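Cokon 6 ya está en el móvil y sigue sin pedirle que se registre

La nueva versión del fotómetro de Jitden calcula la exposición con el teléfono, incluso en aquellos que su dueño jura que va a cambiar en enero

Jitden publica hoy Cokon 6, la nueva edición de su fotómetro para teléfonos móviles, pensada para quienes todavía cargan una cámara de carrete y han perdido, vendido o pisado el fotómetro de mano.

El programa mide la luz con la cámara del teléfono y propone parejas de diafragma y velocidad. Ocupa 655 kilobytes, menos que casi cualquier felicitación navideña, y funciona sin conexión, circunstancia habitual en los bosques y en ciertos sótanos con pretensiones de estudio.

La versión 6 incorpora tablas de corrección para exposiciones largas con alrededor de 700 combinaciones de película y filtro. «Las he tecleado yo, así que agradeceré que alguien las use», declara Iddrisu Mensah, responsable de datos de Jitden. También se estrena un modo nocturno de pantalla roja y once idiomas de interfaz. La traducción al español es de Ekua Yakubu, que se negó en redondo a escribir «exposurizar».

«Nos pidieron una red social dentro del fotómetro. Lo estudiamos durante un café», explica Marjan Babaei, directora de producto. El café, según fuentes de la empresa, era corto.
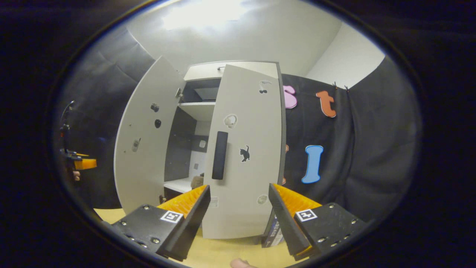
Armario blanco con las puertas abiertas y un gato negro adhesivo en una de ellas.

Cokon 6 puede descargarse gratis desde la web de Jitden. Quienes tengan la versión anterior conservarán sus notas de carrete, incluidas las que dicen «probar otra vez».

Contacto de prensa: Benedicta Baidoo, Jitden. Atiende por correo a partir de las 11 de la mañana.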